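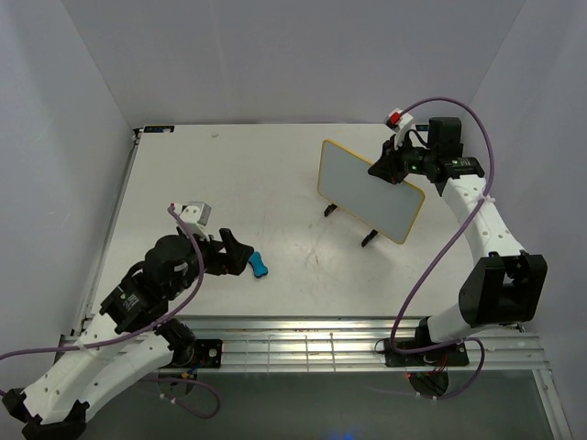
The little whiteboard, yellow border, stand legs out

Small whiteboard on a desk – keep the stand or not?

dernasthorpe_6
I want one of these for a daily list. Mine would sit at the back of a white desk, tilted like that on its two legs. Does a thin border like the yellow one chip? The one I'm looking at is the Vedberg.

merix586
I had a Vedberg for 2 years. The border was fine. The legs got floppy and I ended up leaning it on the wall.

assefa_k
Legs are the best part. Flat against a wall you get glare from the ceiling light. Tilt it back a bit and you can read it.

merix586
Depends on the light. Mine was worse tilted.

tallshelf
What's the blue thing on the table? Dog biscuit?

dernasthorpe_6
Bone shape, toy or biscuit, take your pick. Back to the board please.

assefa_k
Write with it lying flat, then stand it up. Pushing on it while it's on the legs is what loosens them.

merix586
Nobody does that for a grocery list. Get a magnetic one and stick it on the fridge.

dernasthorpe_6
Fridge is full – 4 calendars already. Going with the stand.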